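**marble board over slotted bench, keep or ditch?**

**grultport_gus:** so our bench is the gray aluminum slotted kind, ridged rails all the way across. Small stuff tips over in the grooves or rolls off down a slot. Laid a big white marble pattern board over it. Looks nice, paid 40 for it at Destard. Now half the shop hates it

**kettlerfan6:** pic?

**grultport_gus:** ok 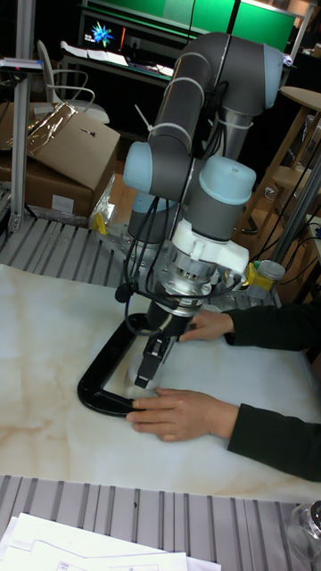 *Last edited by grultport_gus: October 1, 2021*

**kettlerfan6:** board is fine. Little glass thing standing on it no problem, try that on bare rails. I'd worry more about the papers stacked in the lower left, those want a tray

**nolids:** disagree. You lose the slots. Whole point of that table is you bolt stuff down wherever. Put a board on top and now everythings just sitting there

**grultport_gus:** still got rail showing on both sides of it tho. clamp to those

**nolids:** until you need the middle

**drornlow_dee:** we did same thing in March with a plain white one. Pale tops are awful for clear glass, cant see the edges. Veining helps a bit I guess? Id go dark matte

**kettlerfan6:** dark shows every speck of dust. no thanks

**drornlow_dee:** so wipe it lol

**nolids:** also get the jar off the corner. And the crumpled plastic bag in back, thats trash right?

**grultport_gus:** bag stays, parts go back in it. jar can move, fair

**drornlow_dee:** does the board slide? ours did untill we put 6 rubber dots under it

**grultport_gus:** a little if you lean on it. will try dots. not buying another board

**nolids:** your bench man. still say cut it in half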